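Jodeck tightens its rules for hand-held gripper work

Operators who record household tasks for Jodeck will work to a new written practice from September. It covers how cloth is held, how long a shift runs and what has to be logged when a take is thrown out.

The document replaces a set of notes that had grown up separately at the company's three recording sites. Kipchumba Swai, who edited it, said the sites had drifted apart on basic points such as where a garment should be gripped before folding.

Under the new text, flat items are taken by the two corners nearest the operator, and the edge between them is drawn straight before any fold begins.

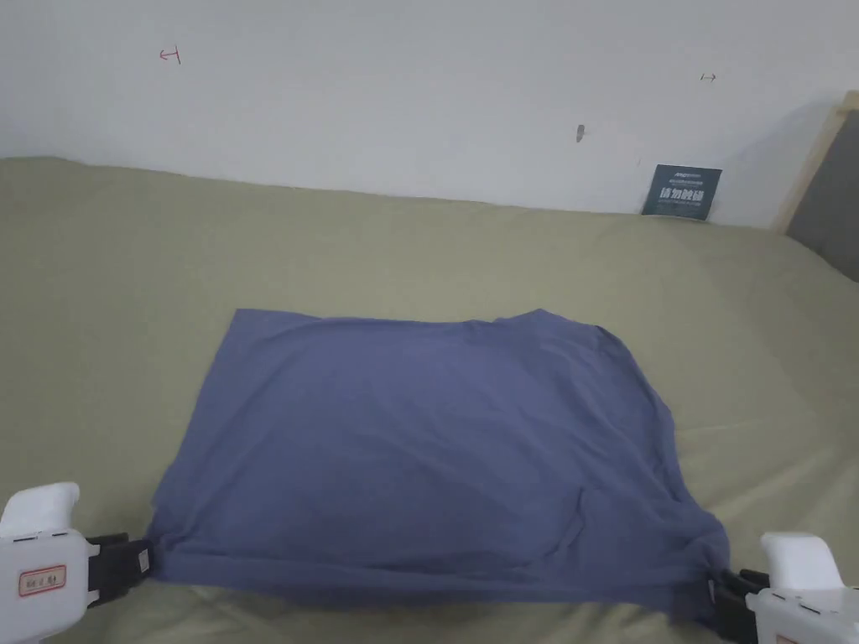

Two hand-held grippers hold the lower corners of a blue-gray cloth on a bed.

Operators may re-grip a corner once. After that the take is marked as a failed grasp and kept, with a short note on what went wrong. Until now two of the sites deleted such takes, and Karla Manríquez, who checks the recordings, said almost a third of the failed grasps from last winter were lost that way.

Work at a bed or other low surface is limited to blocks of seven takes, followed by a break of five minutes away from the grippers. Baltazar Barrera, who trains new operators, had asked for nine. 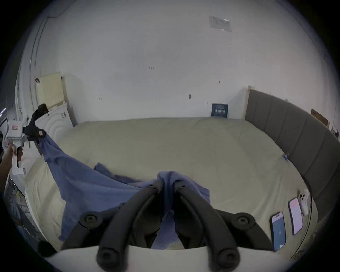
The jaws are to be checked at the start of each block and wiped if lint has built up. A gripper that fails to close evenly is set aside and tagged, and the operator carries on with a spare or stops for the day — swapping a single finger between units is no longer allowed.

Skanon, which receives part of the recordings, has accepted the text as the basis for its own checks. Fabbri is still reading it and has asked for clearer wording on stretch fabrics.

Comments from operators go to Yolotzin Cuevas, who is collecting them through the first month. A section on hanging garments was left out of this version and will follow separately.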